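게시판 > 도시락/간식 > 샌드위치
제목: 재료 따로 싸 가서 먹기 직전에 조립하는 샌드위치, 이거 왜 이제 했을까요!
글쓴이: 겨자두스푼

안녕하세요, 맨날 눈팅만 하다가 너무 신나서 글 씁니다. 6월 들어서 점심을 전부 샌드위치로 바꿨는데요, 처음엔 다들 하듯이 아침에 다 만들어서 랩으로 꽁꽁 싸서 갔거든요. 그런데 열두 시 반에 꺼내면 빵 바닥이 축축하고 토마토 있던 자리는 거의 죽이 되어 있고... 버터도 발라 보고 상추를 제일 밑에 깔아 보고 키친타월로도 싸 봤는데 딱 첫 입만 나아지고 그다음부터는 똑같더라고요.

그래서 그냥 안 만들고 가기로 했습니다. 빵은 빵대로, 속은 속대로 가져가서 자리에서 조립해요. 이렇게 14번 먹었는데 단 한 번도 빵이 젖은 적이 없어요. 당연한 소리 같죠? 근데 그 당연한 걸 안 해 보고 버터 두께만 연구하고 있었다니까요.

제가 정착한 방식은 이래요.

통은 투명한 걸로 두 개. 하나는 물기 없는 것(치즈, 베이컨, 구운 버섯), 하나는 물기 있는 것(토마토, 오이, 상추). 뚜껑 열기 전에 뭐가 들었는지 보이는 게 은근히 중요해요. 냉장고에서 옆 사람 통 들고 나올 일도 없고요.
빵은 종이에 한 번 싸서 가방 맨 위. 절대 통에 안 넣습니다. 밀폐하면 껍질이 눅눅해져요.
소스는 제일 작은 병에. 저는 Brabec 홀그레인 머스터드를 덜어 다닙니다.
조립할 접시 하나. 이거 빼먹고 종이 위에서 하다가 책상에 오이 굴러다니는 꼴을 봤습니다.
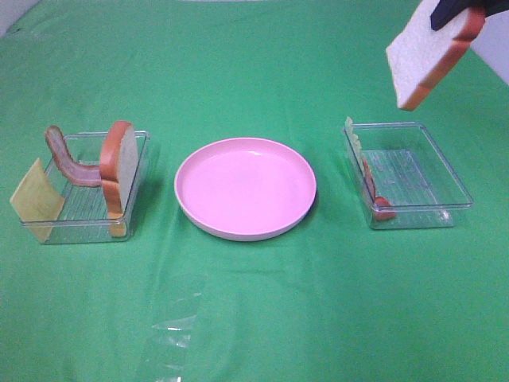
순서도 꽤 바꿔 봤는데 지금은 빵, 머스터드, 치즈, 베이컨, 토마토, 상추, 마요네즈 바른 빵으로 굳었어요. 치즈가 머스터드에 바로 닿아야 미끄러지지 않고 붙어 있어요. 토마토를 치즈 바로 위에 올리면 한 입 물 때 통째로 뒤로 빠져나가는데, 중간에 베이컨이 끼면 울퉁불퉁해서 그런지 잘 잡아 줍니다. 상추는 마지막이 좋아요, 손으로 누를 때 폭신해서 빵이 안 찢어지거든요.

빵은 Hitier 통밀식빵 먹습니다. 원래 한 봉지 3,190원인데 저녁 여덟 시 넘어서 가면 2,871원에 주더라고요. 어차피 다음 날 점심에 먹을 거라 저한테는 저녁 빵이 딱이에요. 오히려 갓 나온 빵은 너무 말랑해서 조립할 때 손가락 자국이 푹푹 나요.

혹시 저처럼 따로 싸 다니시는 분들 계시면 조합 좀 알려 주세요! 특히 치즈요. 지금은 Lovonska 슬라이스만 먹고 있는데 슬슬 다른 것도 먹어 보고 싶어요.

댓글 1
오이반개
오 저도 따로 싸는 파예요 반갑습니다 ㅎㅎ 근데 저는 토마토를 집에서 미리 안 썰어요. 방울토마토 통째로 가져가서 먹기 전에 반 갈라요. 썰어 두면 통 안에 물이 고여서 상추까지 같이 늘어지더라고요. 칼은 작은 과일칼 커버 있는 거 들고 다닙니다.

댓글 2
겨자두스푼 (글쓴이)
방울토마토!! 그 생각을 왜 못 했지. 저 맨날 통 바닥에 고인 토마토 물 개수대에 따라 버리고 있었어요. 내일 바로 해 볼게요.

댓글 3
호밀파
찬물 끼얹어서 죄송한데 저는 반대입니다. 샌드위치는 눌려 있는 시간이 있어야 샌드위치예요. 아침에 만들어서 종이로 단단히 싸 두면 네다섯 시간 동안 속이랑 빵이 서로 맛이 배잖아요. 그게 빠지면 그냥 빵이랑 반찬을 동시에 먹는 거죠. 젖는 건 재료 탓이지 시간 탓이 아닙니다. 토마토에 소금 뿌려서 10분 두고 물기 닦아 낸 다음 넣어 보세요. 그리고 식빵 말고 호밀빵 쓰시고요.

댓글 4
겨자두스푼 (글쓴이)
오 반대 의견 환영이에요! 소금 뿌리는 건 저도 해 봤는데 아침에 그 10분이 저한테는 너무 길어요 ㅠㅠ 머리 말리면서 할 수 있으려나... 맛이 밴다는 건 무슨 말씀인지 알 것 같아요. 참치샐러드는 확실히 좀 두었다 먹는 게 낫더라고요. 근데 베이컨은요? 베이컨은 아침에 넣으면 점심엔 무조건 흐물흐물이던데.

댓글 5
호밀파
베이컨은 인정합니다. 그래서 저는 도시락에 베이컨을 안 넣어요. 베이컨은 집에서 주말에 먹는 겁니다. 도시락엔 햄이죠.

댓글 6
버터실종
아니 베이컨을 왜 포기해요 ㅋㅋㅋ 오븐에 바짝 구워서 완전히 식힌 다음에 뚜껑 닫으면 점심때도 괜찮아요. 다들 덜 식은 걸 넣으니까 김이 서려서 그런 거예요. 저는 전날 밤에 구워서 키친타월 위에 그냥 뒀다가 냉장고 넣습니다. 그리고 평평하게 굽지 말고 좀 구불구불하게 놔두세요, 그래야 토마토 밑에서 안 미끄러져요. 글쓴 분 말씀이 맞아요.

댓글 7
Thiện Huỳnh
저는 반미를 자주 싸는데 이것도 따로 싸는 게 훨씬 낫습니다. 바게트는 겉이 바삭해야 하는데 절임 무랑 당근이 들어가는 순간 끝이에요. 절임은 국물을 꼭 짜서 작은 통에, 고수는 젖은 종이에 말아서, 고기는 차갑게 가져가요. 빵은 반만 갈라서 가져가세요. 완전히 두 쪽으로 가르면 조립할 때 다 쏟아집니다. 사무실에 토스터가 있으면 2분만 데우시고요. 진짜 다른 음식이 돼요.

댓글 8
겨자두스푼 (글쓴이)
우와 반미 도시락이라니 너무 좋은데요? 절임 무는 설탕 식초 비율 어떻게 하세요? 저희 사무실 토스터 있습니다, 아무도 안 써서 먼지만 쌓여 있는데 제가 닦아서라도 쓰겠습니다!

댓글 9
Thiện Huỳnh
식초랑 설탕 같은 양, 물도 같은 양, 소금은 한 꼬집보다 조금 많게요. 채 썬 무를 소금에 먼저 절였다가 짜서 넣으셔야 아삭합니다. 하룻밤이면 먹을 수 있는데 이틀째가 제일 맛있어요.

댓글 10
점심은열한시
다들 부지런하시네요... 저는 솔직히 통 두 개에 소스 병에 접시까지 들고 다니는 게 젖은 빵보다 더 싫을 것 같아요. 설거지는 어디서 하세요? 회사 탕비실 개수대가 손바닥만 한데.

댓글 11
겨자두스푼 (글쓴이)
통은 물로 한 번 헹궈서 그대로 집에 가져와요. 마른 재료 통은 거의 더러워지지도 않고요. 접시는 회사 서랍에 하나 놔두면 돼요! 짐은 생각보다 안 늘었어요. 어차피 샌드위치를 눌리지 않게 하려고 커다란 통에 넣어 다녔는데 그거 하나나 납작한 거 두 개나 부피는 비슷하더라고요.

댓글 12
오이반개
접시 서랍에 두는 거 찬성. 저는 도마 겸용으로 나무 접시 하나 둬요. 그 위에서 토마토도 썰고 조립도 하고.

댓글 13
호밀파
통 두 개, 접시, 칼, 소스 병, 토스터. 이쯤 되면 회사에 주방을 차리시는 거 아닌가요. 저는 종이 한 장이면 됩니다. 먹고 나서 구겨서 버리면 끝이고요.

댓글 14
버터실종
호밀파님 그 종이 한 장 싸는 법이나 좀 알려 주세요 ㅋㅋ 저는 종이로 싸면 꼭 한쪽이 풀려요. 테이프를 붙여도 가방 안에서 오이가 나와 있음.

댓글 15
호밀파
종이를 샌드위치의 세 배 길이로 자르세요. 가운데 놓고 긴 쪽 두 끝을 위에서 맞잡아 같이 두세 번 접어 내려와 빵에 딱 붙입니다. 그다음 양옆을 삼각형으로 접어서 밑으로 넣고, 뒤집어서 접힌 쪽이 바닥에 가게 두세요. 그 상태로 도마 같은 걸 올려서 10분 눌러 두면 테이프 없어도 안 풀려요. 자를 때는 종이째로 자르시고요.

댓글 16
버터실종
아 뒤집어 놓는 걸 안 했네요. 감사합니다. 금요일에 해 보고 보고할게요.

댓글 17
겨자두스푼 (글쓴이)
호밀파님 설명 너무 잘하셔서 저도 솔깃해요. 참치 넣는 날은 호밀파님 방식으로 하고 베이컨 넣는 날은 제 방식으로 해야겠어요 ㅎㅎ

아 그리고 다들 치즈 얘기를 안 해 주셔서 제가 혼자 좀 해 봤습니다! 어제 에스톨빌 공원(Estolville이요, 분수 있는 쪽 말고 잔디 쪽) 가면서 세 가지를 싸 갔거든요. 결론은 얇은 노란 슬라이스가 생각보다 세다! 두꺼운 체더를 썰어서 넣으면 맛은 진한데 차가울 때 뻣뻣해서 빵이랑 따로 놀아요. 한 입 물면 치즈만 쑥 딸려 나오고요. 얇은 슬라이스는 빵 모양이랑 거의 맞으니까 어디를 물어도 치즈가 있어요. 모차렐라는 맛있었지만 물이 나와서 마른 재료 통에 넣으면 안 되겠더라고요, 베이컨이 당했습니다...

참 슬라이스는 여러 장 겹쳐 넣으면 서로 들러붙으니까 종이를 끼우거나, 아니면 한 장씩 따로 두는 게 떼기 편해요.
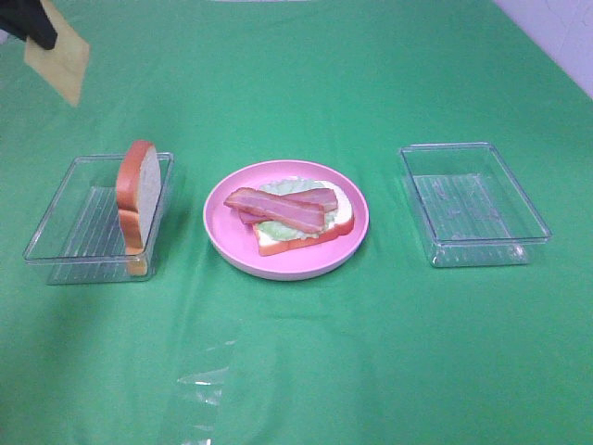
Tincuța Pascu의 답글: 모차렐라를 포기하기 전에 염소치즈나 페타를 한번 넣어 보세요. 페타는 미리 으깨서 올리브유에 조금 버무려 두면 물이 안 나오고, 빵에 바로 펴 바를 수 있어서 머스터드가 필요 없어요. 구운 파프리카랑 같이 먹으면 정말 맛있습니다. 그리고 두꺼운 체더는 썰지 말고 감자칼로 밀어 보세요. 얇고 휘어지는 조각이 나와서 차가워도 부드럽게 씹혀요. 한 샌드위치에 약 32그램이면 충분하더라고요, 그보다 많으면 다른 맛이 다 죽어요.

댓글 19
겨자두스푼 (글쓴이)
감자칼!!! 집에 체더 반 덩이 남아서 어떻게 하나 하고 있었는데 오늘 저녁에 밀어 보겠습니다. 페타에 구운 파프리카도 무조건 할 거예요. 파프리카는 껍질 벗기세요, 그냥 쓰세요?

댓글 20
Tincuța Pascu
벗기는 게 좋아요. 까맣게 태워서 그릇에 넣고 뚜껑을 덮어 두면 손으로 술술 벗겨집니다. 물에 씻지는 마세요, 향이 다 빠져요.

댓글 21
점심은열한시
저 같은 사람을 위한 중간 버전은 없나요. 접시도 칼도 없고 귀찮은데 빵은 안 젖었으면 좋겠는 사람이요.

댓글 22
오이반개
물기 있는 것만 따로 가져가세요! 빵, 치즈, 햄까지는 아침에 조립해서 종이에 싸고, 토마토랑 오이만 작은 통에 담았다가 먹을 때 열어서 끼우면 돼요. 저도 바쁜 날은 이렇게 해요. 소스는 빵 말고 햄이랑 치즈 사이에 바르시고요.

댓글 23
점심은열한시
오 이건 할 수 있을 것 같습니다. 통 하나면 되네요.

댓글 24
호밀파
그건 저도 찬성합니다. 눌려 있을 건 눌려 있고 젖을 건 안 들어갔으니까요. 다만 오이는 반드시 세로로 길게 써세요. 동그랗게 썰면 나중에 끼울 때 한쪽으로 다 몰립니다.

댓글 25
겨자두스푼 (글쓴이)
호밀파님한테 찬성을 받아 내다니 ㅋㅋㅋ 다들 감사해요! 이번 주 계획은 방울토마토, 페타에 파프리카, 그리고 절임 무는 오늘 담그면 모레 먹을 수 있으니까 반미까지 갑니다. 바게트는 Hitier 거 괜찮은가요? 식빵만 사 봐서요.

댓글 26
Thiện Huỳnh
그 집 바게트는 껍질이 좀 두꺼워서 반미에는 입천장이 아파요. 안쪽 빵을 조금 파내고 쓰시면 괜찮습니다. 파낸 건 말려서 빵가루로 쓰시고요.

댓글 27
버터실종
종이 포장 해 봤습니다. 안 풀렸어요! 근데 누르는 동안 달걀이 옆으로 나왔음. 달걀샐러드는 얼마나 넣어야 하나요 호밀파님?

댓글 28
호밀파
가장자리 손가락 한 마디는 비우고 가운데만 도톰하게요. 누르면 알아서 퍼집니다.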